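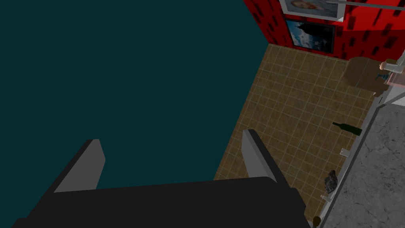 Simulated view, left gripper open, tiled floor to the right.

Ticket: Trillier stationary oxygen concentrator, yellow light and intermittent alarm
Opened: Sunday, June 4, 2023
Product line: Home oxygen, stationary
Submitted by: Eliécer Cusi, Cloltlow Home Medical
Assigned to: Dirk Kröger, Technical Support
Priority: Normal (patient on backup supply)
Status: Closed

Problem as reported

Unit returned from a patient's home with a steady yellow light and an audible alarm that starts some time after power-on. Green light is normal for the first few minutes. Patient's prescribed setting is 2 liters per minute through a standard nasal cannula. No humidifier bottle in use. Patient was moved to a loaner unit the same afternoon, so this is not urgent, but we have two more of the same model due for service and would like to know if we are looking at sieve beds.

Cabinet filter was cleaned by the family. Power cord and outlet were checked by our driver. No error code is stored that I can find.

E. Cusi

Reply 1, D. Kröger

Before ordering sieve beds, please confirm the following on the bench with the cannula and all tubing removed:

Hour meter reading.
Oxygen concentration at the outlet, taken with a calibrated analyzer after a full warm-up.
Concentration at the lowest and the highest flow setting.
Whether the yellow light follows the flow setting or appears at every setting.
Date and condition of the intake filter (the one inside the rear panel, separate from the cabinet filter).

A yellow light on this model means low concentration. It does not indicate a flow restriction, which has its own alarm pattern. An intermittent alarm with a steady yellow light usually points to a reading close to the threshold.

Reply 2, E. Cusi

Hour meter is at 9,400. I can't find an entry in our records for an intake filter change. The patient has had this unit since before we took over the Olitau accounts, and the service history did not come across with it.

Analyzer was calibrated this morning on room air and on the reference cylinder. Concentration is in range at 1 liter per minute. At 2 it drops slowly and settles just under the limit. At 5 it is well under and the alarm is continuous. Yellow light appears at every setting above 1.

Intake filter is gray and stiff. I have not replaced it yet in case you wanted a reading with it in place.

Reply 3, D. Kröger

Thank you, that is the right order. A loaded intake filter starves the compressor and gives the same pattern you describe, with concentration falling as the flow setting goes up. Worn sieve beds also give this pattern, so the two have to be separated.

Replace the intake filter (kit 296, includes the gasket). Do not reuse the old gasket. Run the unit with the cabinet closed. With the rear panel off, the cooling path is wrong and the readings will drift.

Then repeat the three flow settings and send me the product tank pressure, high and low swing, from the test port.

Reply 4, E. Cusi

Filter and gasket replaced. Improvement at 2, which now reads inside the limit but not by much. At 5 it is still low and alarms.

Product tank pressure: the high side is below the range printed in the service manual. The swing is uneven. One half of the cycle is clearly weaker than the other. I can hear it as well. The exhaust puff is long on one side and short on the other.

Is that the beds or the valve?

Reply 5, D. Kröger

Uneven swing is more often a leak or a slow valve. Beds tend to age together, because they see the same air and the same hours. I would leave them alone for now.

Leak check first. Use approved leak detection fluid on the bed fittings, the two hose clamps at the manifold and the product tank check valves. Keep fluid off the circuit board and the compressor motor. Wipe down and let it dry before closing the cabinet.

If there is no leak, swap the two pilot solenoid connectors. If the weak half of the cycle moves to the other side, the fault is electrical. If it stays where it is, the fault is in the valve body or in the hose on that side.

Unplug the unit before touching the connectors. Please also keep the bench clear of any open flame or heat source while the outlet is uncapped, as usual.

Reply 6, E. Cusi

Found it, I think. Clamp at the manifold on the left side is seated crooked and the hose under it has a split on the underside. Bubbles right away with the fluid. Did not get as far as the solenoids.

The clamp is not the factory type. It is a screw clamp from a hardware store, so someone has been in here before us. The Cuervo depot may have done it, they handled repairs for the old Olitau accounts.

Can I cut the hose back, or does it need a new one?

Reply 7, D. Kröger

New hose. Cutting back shortens the bend and puts a side load on the fitting, and it will split again in the same place. Order hose set 200. It comes with the factory spring clamps. Replace both sides at the same time and discard the screw clamp.

After the repair, run the unit overnight at the highest setting and take the readings in the morning.

Reply 8, E. Cusi

Hose set fitted on both sides. Ran overnight at 5 with no alarm. Green light at all settings. Concentration is in range at 1, 2 and 5. Tank pressure is inside the manual's range and the swing is even. Old filter and hose are bagged and tagged here if you want them back.

Solenoid connectors were not swapped.

Reply 9, D. Kröger

No return needed. Please write the hour meter reading and the filter change on the label inside the rear panel, and start a service record for this serial number. Next intake filter check in December.

For the other two units, check the intake filter and the manifold clamps before any other test. If either has a screw clamp, replace the hose set without waiting for a low reading.

Resolution code: Leak, manifold hose. Secondary: intake filter overdue.
Parts used: kit 296, hose set 200
Sieve beds: not replaced
Ticket closed by D. Kröger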